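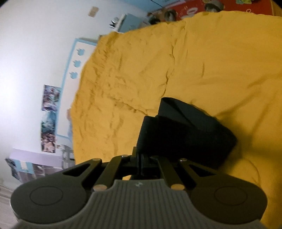 Grasp labels marked "empty" on black fabric, fingers fully closed

Cunham Lab Wiki > Data Pipeline > Tickets > Cloth picking
Last updated: Saturday, 4:40 p.m.

Status: resolved, one item still open
Component: Pamik labeler, grasp state
Affects: home sessions recorded in May, bed setup

Reported problem
Pamik marks the grasp state as "empty" while the fingertips are holding folded black fabric over the mustard-yellow bedsheet. The same operator and the same hand-held gripper give correct labels on lighter cloth. Of 80 episodes in the batch, 13 carry the wrong label from the moment of closing to the end of the clip. The Celmont policy trained on this batch opens its fingers again right after a good pick. We think it learned this from the bad labels.

First check – finger width
The labeler reads finger width first and calls the grasp empty when the width falls below the closed threshold. Thin fabric compresses until the tips look fully shut, with only a thin seam between them. Width alone cannot separate this case from a missed pick. Raised the threshold by 3 percent. Four-ply towel clips were unaffected, but real misses on the bare sheet began to come back as "held". Reverted.

Second check – image branch
When width is unclear, Pamik falls back on a crop just above the fingertips and compares it before and after closing. On black fabric the crop is close to solid black in both. The difference score stays low and the label goes to "empty". Turned on local contrast adjustment for the crop. This brought out creases in the upper flap and did little for the deep folds near the grip point. Four of the bad episodes changed to "held". Not enough.

Third check – timing
Ruled out. Width and video stamps agree on every bad episode.

Cause
Both signals fail on the same material. The width test assumes cloth has measurable thickness at the tips, and the image test assumes it has texture. Tilt makes it worse: with the hand rolled well over, the crop takes in less of the sheet and the fabric outline is harder to find.

Fix
1. Replaced the single crop with a wider one that includes the sheet on both sides of the tips.
2. Track the outline of the dark region against the sheet. If it moves with the gripper, label "held".
3. If the outline cannot be tracked, write "unknown" and leave the episode out of grasp training.

Result
Relabeled the full batch. 9 of the 13 now read "held", 3 read "unknown", and one is still wrong. Retrained Celmont on the new labels with no other changes. The early opening did not come back in the bench runs. We have not repeated the test on a bed.

Open item
The remaining bad episode has a shadow that merges with the fabric outline, and the tracker follows the shadow. Moved to the Sengar queue with the raw clip. Do not hand-edit the label, as the clip is needed for the regression set.

Note for anyone rerunning this: clear the cached crops first. Pamik will reuse the old crop size without a warning.

Contact: Cunham data pipeline desk | © Cunham Lab | Back to top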